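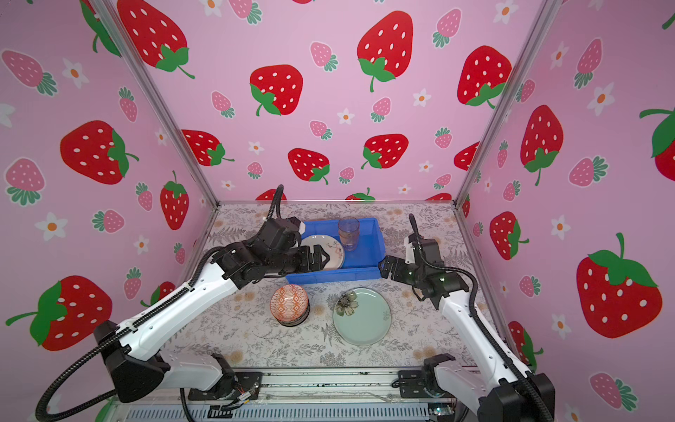 Festby shallow bin in blue, with a plate and a ridged glass standing in it. Bowls and mint-green plate in front.

Festby Shallow Dish Bin, Blue
$49 for a pack of four
In stock

I've been selling kitchen things for a long time and I don't get excited about plastic bins very often, but I do love this one! It's a plain rectangular bin with low sides, and it's the thing I grab when the table needs clearing, when the good plates have to go back to the cabinet, or when I've set up for a dinner outside and don't want to walk back and forth with two bowls at a time.

The low sides are what sold me. In a deep tub you end up stacking everything flat and digging for the one glass you want (usually under a heavy bowl). With the Festby you can stand a plate up inside and it sticks out over the top, so you just take hold of the rim and lift. Glasses go in next to it where you can see them. I keep my bowls out of the bin and stack them on the table, big one at the bottom, then carry the whole stack over last.

The blue is a proper blue, too. I tried the white sample from Ellov first and it was fine, but I kept losing it on the counter, and white plates in a white bin are just hard to see at the end of a long evening.

What you should know before you buy

The short side is 13 inches. That fits across my counter with the cutting board still out, but please measure yours, especially if you want to keep the bin in a cabinet. Mine lives on top of the fridge.

It's plastic, all one color, and light enough to carry with one hand when it's empty. Full of stoneware is another story, so use both hands and bend your knees. You get four bins in a pack and they nest. No lids. Festby doesn't make one for the shallow size, and I've asked!

For washing, I use warm water and regular dish soap and dry it with a towel. I wouldn't put it on the bottom rack of a dishwasher. Tomato sauce will leave a tint if you let it sit overnight, and baking soda paste took care of mine.

If you're packing thin glasses, lay a folded dish towel on the bottom first. Plates on edge like a towel too, it keeps their feet from sliding. I don't recommend these bins for shipping or for moving house. For that, look at the Baltow crates, which are deeper and have a lid that latches.

What's in the photo and what isn't in the box

You're buying the blue bins only. The dishes and the cloth are not included. I get asked about them a lot, so: the mint-green plate with the dark brown flower is from my own cupboard and I don't have more of them, sorry. The orange-and-white bowl with the diamond pattern is one I'm trying to get back in stock by October. The white plate with the faint pink flowers was a single. The gray cloth with the fern leaves is sold by the yard, just write to me and I'll cut you a piece.

From customers

We have 173 reviews on this one now. A couple I liked:

"Bought them for the church supper and then kept two at home. I can see what's in there without unpacking it. Wish they came in green." Despina Kyriakidis

"Good bin. Smaller than I pictured, my big dinner plates only go in standing up. Kept it anyway and ordered again." Nikau Lockyer

Nikau has a point, so if your plates are oversized, plan on standing them up.

The folks at Hồ, the noodle place down the street from my shop, use a set for clearing tables at lunch. They've had theirs longer than I've had mine and they're still going, with plenty of scratches on the bottom.

Shipping and returns

Packs go out the next working morning if you order before noon. I've sent out more than 2,000 of them and only had a few arrive cracked. If yours does, send me a picture of it and I'll mail a new one, you don't have to return the broken one. Unused bins can come back within 49 days. Return postage is on you, unless I sent the wrong thing.

Also in this range: Festby deep bin, Festby flatware tray, Baltow crate with lid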